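Roboterarm räumt Spülmaschine ein: Teller im unteren Korb kippt weg

Judeck
gestellt am Montag, Kategorie Schulprojekte & Wettbewerbe

Guten Tag zusammen, wir sind eine Robotik-AG in Lostitz und bauen für den Wettbewerb im November eine Küchenaufgabe: Teller aus dem Spülbecken nehmen und in die Spülmaschine stellen.
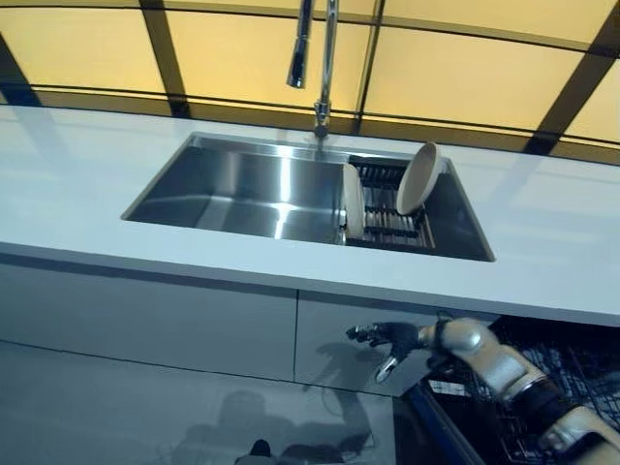
Das Greifen selbst geht schon ziemlich gut. Wir haben 506 Versuche aufgezeichnet, aber beim Loslassen kippt der Teller bei uns oft um. Soll man die Hand langsamer öffnen oder den Winkel ändern?

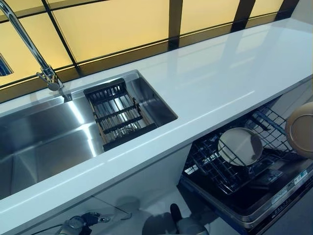

Teller im unteren Korb, Gestell im Becken

Kurek
Ich würde zuerst den Winkel ändern. Der Teller muss zwischen den Stäben unten stehen, bevor die Finger aufgehen. Bei uns hat es geholfen, nach dem Absenken 3 Sekunden zu warten. Prüft auch eure Kamerabilder – unscharfe haben wir aus dem Training entfernt, das waren über 9 Prozent.

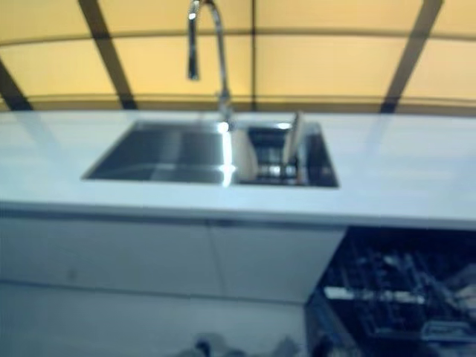

Unscharfes Kamerabild von Becken und Spülmaschine

Maven
Nehmt Plastikteller, dann ist es egal.

Judeck
Danke an beide. Plastik ist nach den Regeln leider nicht erlaubt. Das mit dem Warten probieren wir am Nachmittag und ich schreibe dann das Ergebnis hier hinein.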